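Punau night market comes back bigger for its second year

May 19, 2026

The Punau night market is coming back, and this time it gets the whole street! Organizers confirmed this week that the market will take over both sides of Pretel Street, with room for 200 stalls. Last year's first try had to squeeze into the parking lot behind the old library, and people were lined up for dumplings all the way to the bus stop.

"We ran out of nearly everything by nine," said Flor Cusi, who runs the market with her cousin Ulises Huanca. "I had people asking me in the grocery store, months later, when the next one was."

The answer is October, on four Saturday nights in a row, from 5 p.m. until 11. Entry is still free. Stall fees stay at $13 a night for home bakers and first-time sellers, and there's a long list of new names to look forward to – smoked fish from Tangen, hot corn cakes, secondhand records, hand-dyed yarn, and a knife sharpener who will work while you eat.

Music moves to a proper stage at the north end. Cecilia Laryea's brass band opens the first night, and if you heard them at the spring fair you'll know to get there early. The school choir follows at seven.

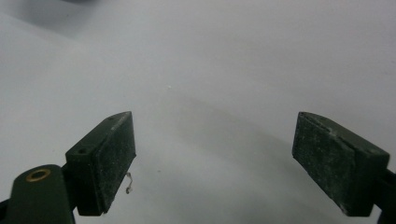

Garba Adeyemi

Parking will be the hard part, so the city is adding a late bus that loops past the train station every 20 minutes. Bikes can be left in the fenced yard next to the bakery, which has space for 510 of them. Dogs are welcome on a short leash, except in the food rows.

Sellers can apply for a spot at the Punau library front desk until the end of June. Edith Chambi is taking the forms, and she would love to see more vegetable growers – last year there were only two, and both sold out before dark.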